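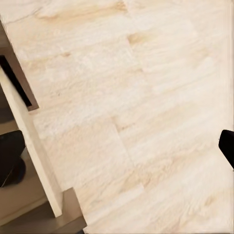

Home | Modules | Handouts | Timetable | Contact

Combat Sports Coaching, Unit 2
Handout 4: Judging grappling control

Tutor: Silviu Neagu

1. Purpose of the unit

Students should be able to explain how a judge separates position from effect when a round is spent mainly on the ground. The criteria used are those of the Drinholm amateur rules, as taught on this course. Other rule sets differ and must be read separately before working at another promotion's events.

2. Terms

Takedown: a change from standing to ground, started by one athlete, who finishes on top and holds the position long enough to begin work. A slip is not a takedown.

Control: one athlete limits where the other can move. Control alone carries little weight. It is used to divide rounds in which damage and submission attempts are level.

Submission attempt: a hold which forces a defence. A loose arm around the neck, with no reaction from the opponent, is recorded as a grip and nothing more.

Reversal: the bottom athlete takes the top position without both athletes first returning to their feet. Standing up is an escape and is noted separately.

3. Reading the arms

Judges seated low at the mat often see the arms before they see the hips. Arm position is useful evidence but it is easily over-read. An underhook that does not move the opponent has no scoring value.
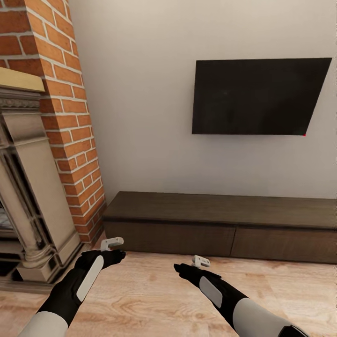 Fig. 1. Both forearms extended forward, the left hand with its fingers bunched.

Note three things on the scoring sheet for each exchange on the ground: who started it, who finished on top, and whether the bottom athlete had to defend. Times are written in the left margin. Do not add comments on style.

4. The clinch and the space inside it

Distance between the athletes decides which attacks are open to either of them. In a closed clinch the chest and hips are in contact and short knees are the main threat. In an open clinch there is room to strike, change grip or leave. The same reading applies to any two-sided hold: in the picture, the two black fingers come in from opposite sides with a wide space left between them, and a hold in that state has a shape but no control. Score it when the space has gone and the opponent's movement is limited.
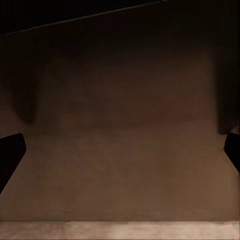

Back control is judged on the same basis. Hooks or a body triangle show that the position is settled, but the judge still looks for what follows from it. Bogumił Wieczorek's seminar paper gives a worked round in which the athlete on the back made no attack and lost to clean striking from the first minute - compare your own sheet with his. The arms do not need to meet for a position to count; the two fingers mentioned earlier do not meet either, and what matters is whether anything is held between them.

5. Set task

Score the Sturach bout in the 144 lb class. Submit the sheet and a commentary of 400 words by Sunday.

Related handouts
Handout 2: Scoring clean strikes
Handout 3: Fouls and restarts
Voicu notes on cage-side positions
Stirnisley workshop: referee signals

Combat Sports Coaching, Drinholm | Contact the unit office | Back to top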